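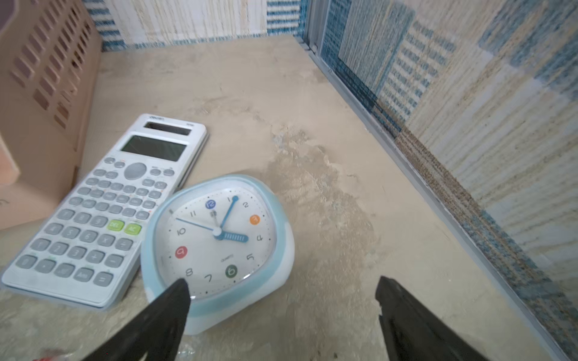 A light blue quartz alarm clock and a deli scientific calculator on a shelf

A quartz alarm clock is a small battery-powered clock that sounds a signal at a time set by its owner. Models for the bedside or desk commonly have a plastic case, an analog dial, and a separate hand or indicator for the alarm.

Mechanism
The movement keeps time by means of a quartz crystal, which vibrates at a steady rate when current is applied. A circuit counts the vibrations and drives a small motor that turns the hands. The word "QUARTZ" is often printed on the dial, as on the clock shown, where it appears between the center and the 6.

Dial design
Dials made for children and students often use color to aid reading. One common layout sets the 12, 3, 6, and 9 in colored circles and leaves the other numerals in plain black. The marked numerals divide the dial into quarters, and dots at the edge stand for the minutes. The hour hand is usually shorter and thicker than the minute hand.

Use in study
Desk clocks are widely kept with calculators, rulers, and other school supplies. The Suwannarat collection of household timepieces, cataloged by Wanpen Khamphan, holds 300 alarm clocks, of which 70 are classed as student models. The catalog groups them by case shape and dial layout.

Care
The case may be wiped with a soft, dry cloth. Batteries should be removed before long storage, as leakage can damage the contacts. A clock that loses time steadily may need a new battery.

See also
Analog dial
Scientific calculator
Stopwatch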